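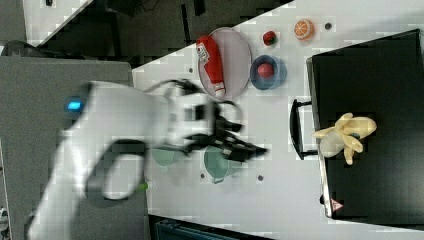 Clonditz, 6. September 2019 – Mit einem neuen Leitfaden für den sicheren Umgang mit Roboterarmen an Tischarbeitsplätzen wendet sich die Firma Reseser ab sofort an Betriebe, Werkstätten und Ausbildungsstätten, die Mensch und Maschine am selben Tisch arbeiten lassen oder es bald einmal tun möchten. Entstanden ist er gemeinsam mit dem Planungsbüro Plattner, und wir freuen uns sehr, dass er nun endlich gedruckt vorliegt! Auf 96 Seiten geht es um Fragen, die im Alltag gern liegen bleiben: Wer darf in den Arbeitsbereich greifen und wann? Wie wird ein Leuchtsignal am Arm, etwa das blaue am oberen Gelenk, im Betrieb einheitlich erklärt, damit auch die Kollegin aus der Nachbarabteilung es richtig liest? Und wie übt man das Greifen zwischen Schale, Teller und Flasche, ohne gleich mit echter Ware zu beginnen? Für Letzteres empfiehlt der Leitfaden einfache Gegenstände wie die gelben Spielzeugbananen, die auf dem schwarzen Kasten liegen.

»Wir wollten ein Heft, das man aufschlägt, wenn man vor der Maschine steht, und das einem dann auch wirklich weiterhilft«, sagt Gion Moser, der das Vorhaben bei Reseser leitet. »Die geltenden Normen ersetzt es selbstverständlich nicht, die muss jeder Betrieb weiterhin selbst kennen und einhalten. Aber zwischen dem Normtext und dem Dienstagmorgen«, – hier lacht er – »da liegt eben doch ein ganzes Stück Weg.«

Den Kern bilden Vorlagen für die Risikobeurteilung, für die Einweisung neuer Mitarbeitender und für das Arbeitsplatzprotokoll. Besonders ans Herz legen möchten wir Ihnen das Kapitel über Änderungen am Aufbau: Wird ein Greifer getauscht oder ein Gerät auf dem Tisch versetzt, so ist die Beurteilung neu durchzugehen und das Ergebnis mit Namen und Datum festzuhalten. In die Texte sind über 300 Rückmeldungen aus der Praxis eingeflossen, für die wir uns an dieser Stelle ganz herzlich bedanken.

Die erste Auflage umfasst 400 Exemplare, die Abgabe ist kostenlos, je Betrieb können 2 Hefte bestellt werden. Im Dezember lädt Reseser zudem zu einem Praxistag nach Clonditz ein, an dem die Vorlagen gemeinsam ausgefüllt und besprochen werden. Die Anmeldung läuft über Tiketeo, Bestellungen nimmt Reseser schriftlich entgegen.

Medienkontakt: Gion Moser, Reseser, Clonditz

4 Mal geteilt · 0 Kommentare

Diese Website verwendet Cookies. Mit der weiteren Nutzung stimmen Sie dem zu. Mehr erfahren | OK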